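The Bed on the Screen

Tahmineh Hassanpour kept her laptop on the workbench, between the vise and a coffee can of screws, and did most of the build in there before she cut any metal.
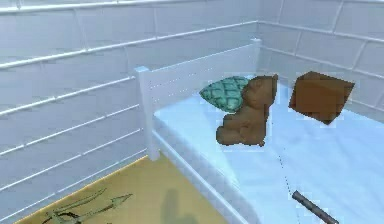
1. The Reach

The room on the screen was plain. She had given it brick walls and a white bed, and put a teddy bear on the mattress between a teal pillow and a brown cushion. A dotted line ran down the sheet between the bear and the dark link of the arm.

She pressed the space bar and let the run play. The arm went up the line, slowed, and shoved the bear into the pillow. She reset it and tried again.

The real arm was clamped to the other end of the bench. It had come in parts from the shared workshop on Dundlow Street, where she had a shelf and a key. Two of the joints were from a Lozano kit that had been dropped at least once. The base was hers, turned from scrap on the shop lathe. It held steady as long as the clamp was tight.

Her father came out to the garage with a plate of toast and stood behind her.

"Why a bear?" he said.

"It came with the room."

"I don't have a bear."

"I know, Dad. It's for practice. After that it's your glasses, and the remote."

He had been back from the hospital in Skatetthorpe since October. He could get across a room now, but bending was hard, and things on the far side of the bed stayed there until she came home. He never complained about it. He just went without the remote.

"It pushed him over," he said.

"It comes in too fast at the end."

"So slow it down."

"I did slow it down."

He ate a piece of the toast himself and watched five more runs. On the last one he put his finger near the screen, at the end of the line.

"When I pick up a cup, I don't go straight at it," he said. "I go past a little and come back."

She thought about that. Then she opened the path file and added a point beyond the bear and above it, and had the arm drop from there.

2. The Bench

It took 11 evenings to get the same move out of the real arm. The shoulder joint had play in it, and she shimmed it with a strip cut from a soda can. The wrist cable rubbed, so she moved the cable.

She laid a folded blanket on the bench for a mattress and set his glasses case on it. Her father sat on the stool with his cane across his knees.

The arm went out, passed over the case and came back. It closed on the case, lifted it a few inches and stopped there, humming.

"Now what?" he said.

"Now it's supposed to bring it to you."

"Is that in the computer?"

"Not yet," she said.

He got up, took two steps — slow ones — and held out his hand under the case. She opened the grip from the keyboard and it dropped into his palm.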